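Section 4: Setting up your Pledeo 116 dehumidifier for the first time

Welcome, and thank you for bringing a Pledeo home with you. We know how tempting it is to plug a new thing in straight away and see what it does, but please give yourself a quiet half hour for this section. Most of the calls that come in to us at Narthorpe are about a tank that isn't quite home or a filter still in its wrapper, and both are easily put right before you begin.

Before you start

Stand the box upright and leave it that way. If the machine has travelled on its side, even for a short trip in the boot of a car, let it stand upright for 12 hours before switching it on. The oil inside the compressor needs to settle back where it belongs, and that can't be hurried.

You'll also want a table to work on and an old towel. Spread the towel out flat, and the tank and grille can rest on it while you have them off.

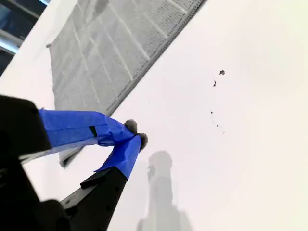

1. Lift the machine out by the two side handles. It's heavier than it looks, so do ask for help if you have a bad back.

2. Peel off all the blue tape. There's a strip under the tank that people often miss, so have a feel underneath as well.

3. Pull the tank straight towards you. It will be stiff the first time. Take out the card packing and the little bag of spare feet, and put the feet somewhere safe (a kitchen drawer does very nicely).

4. Rinse the tank with warm water and a drop of washing-up liquid, then wipe it with a soft cloth. Please don't put it in the dishwasher, as the float inside will warp.

CAUTION: Never run the machine with the float taken out. The float is what tells the machine to stop when the tank is full, and without it you may well end up with water on your floor.

Fitting the filter

5. Press the two clips at the top of the back grille and let it tip towards you.

6. Take the filter out of its plastic wrapper. Check that the number printed along the side is 3521 -- our older filters are very nearly the same size and will go in with a bit of pushing, but air slips round the edges of them.

7. Slide the filter in with the arrow pointing into the machine, then close the grille until you hear both clips click.
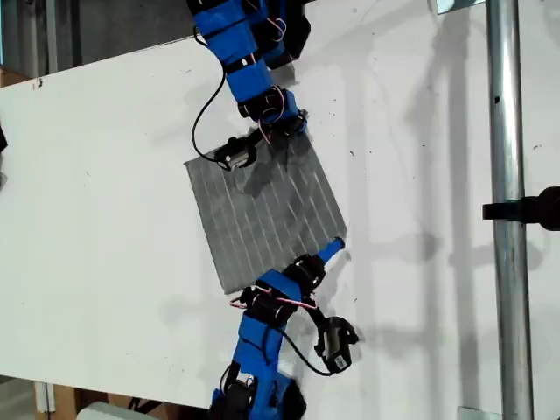

Page last changed: July

Note: if you share your house with a dog or a cat, look at the filter every week or so in place of once a month. Our own office dog, Fido, sheds enough in spring to fill one all by himself, and we love him dearly, but the test machine by his basket has a hard life.

Choosing a spot

8. Stand the machine on a firm, level floor with a clear hand's length on every side and a good deal more above, where the air comes out. Keep it well away from curtains. A corner behind the sofa may look tidy, but the poor thing can't breathe there.

9. Close the windows and the door of the room you want to dry. If you're drying washing, set the clothes horse in front of the machine and leave a gap between the items so that the air can get round them. Thick things such as bath towels are best hung over two rails, and turned
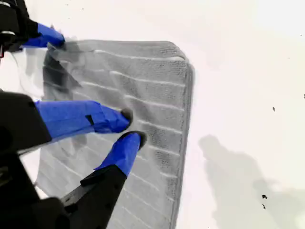 once if you happen to be passing. Don't let anything drip onto the top of the machine, and don't drape even a small cloth over the air outlet.

Switching on

10. Plug straight into a wall socket. Please don't use an extension lead.

11. Press the power button once. The fan starts first and the compressor joins in after a short wait, with a low hum and sometimes a gurgle. Both are quite normal, as is a faint smell of newness on the first day.

12. Turn the dial to the middle setting and leave it alone for a day or two. A damp room can take up to a week to come right, and fiddling with the dial won't bring that forward. If you have a separate humidity meter, such as the small Poirier one we sell in our shop, put it on a shelf across the room from the machine,

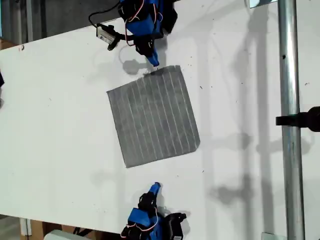 because air close to the outlet is always drier than the rest and you'd get a flattering reading. It's also common for the meter and the display on the machine to disagree by a little. Go by the meter, and give it an hour to settle whenever you move it.

If the red light comes on

Nine times out of ten it means the tank is full or hasn't been pushed all the way back. Empty it, slide it in until it sits flush with the front, and the light should go out by itself. If it stays on, unplug the machine, check that the float moves freely and try again.

Still stuck? Ring the Narthorpe helpline and ask for Esperanza Figueroa, who wrote these pages and is always happy to talk a person through them. She's in every day but Thursday. Have the serial number ready if you can; it's on the silver label behind the tank. Emptying and daily care are covered in Section 5.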